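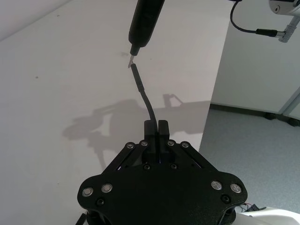

2023-11-22

Slept badly and then spent nearly the whole day on cables, which sounds dull written down, but I was oddly happy doing it. Ever since we came back from Flelville in August I have been promising Thoa that I would go through the box of cords, and every time I opened the lid I found a reason to close it again (usually coffee). Today there was coffee first and then no more excuses. I cleared the tea things away, wiped down the white table and got on with it.
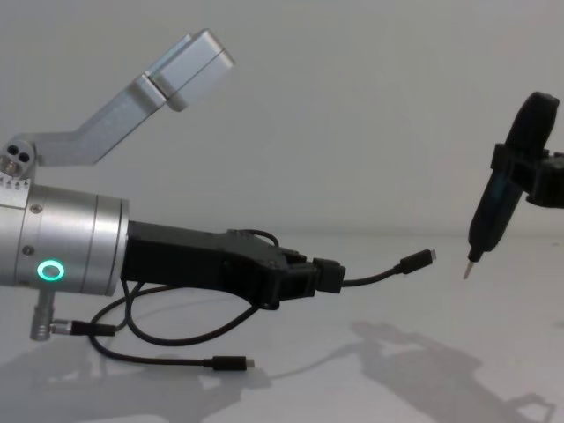

*Little black cable block on one side, screwdriver on the other.*

Cường called halfway through the morning to ask whether his Parach charger had turned up, and we ended up talking for 21 minutes by the kitchen clock, mostly about his mother's knee and whether Ehsan will really move to Tosalberg in the spring. I hope he doesn't, selfishly. I never did look for the charger while we were talking, so I suppose I owe Cường a call back tomorrow.
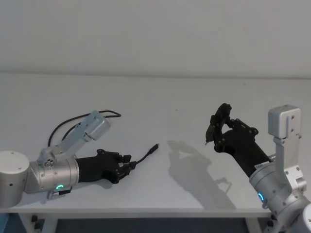

*The black USB cable, and a loose one making a great big loop behind.*

Lunch was the rest of Tainá's bean soup, even better than last night! I ate it standing up, with a piece of the dark bread, and thought about how many of these cords I have kept for things we gave away years ago. There is a whole bag that belongs with the old Zamfir radio, and the radio itself went to Kha's nephew. I put the bag by the door so he can have that too, if he still wants it. 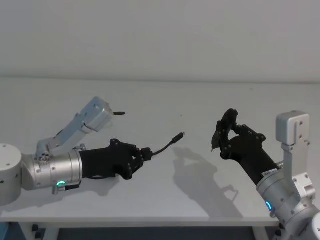 I think I have settled on sorting them by the ends, because going by length got me nowhere and I can never remember what anything was bought for. It does mean looking closely, black on black on black, and my eyes are not what they were. The short adapter was easier than most, with that slim plug and the bit of silver at the tip to go by, and against the pale table even I could make it out. Thoa wants labels on everything. I said I'd write them if she'd find the good pen, and she went off to look in the hall drawer and came back with old photographs, so there went the rest of the afternoon. Labels tomorrow, then, after I call Cường.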